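3.2 Snack packets and the drawer unit

Small snack packets turned out to be the most rewarding of the 23 item types in the Sturkham set! They crinkle, they shine, and their printed panels fold into one another (Figure 4), so the same packet can look quite different from one handling to the next. We used a dark grey unit with drawers throughout, as its matt top sets off bright wrappers so well.
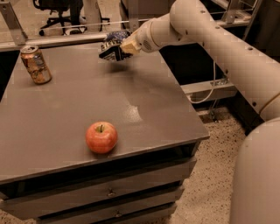

3.3 Sorting by wrapper

Our 80 sorters were then asked to group the packets by feel alone. Foil and film were told apart with delightful ease, and Kao's earlier list of wrapper sounds proved a great help.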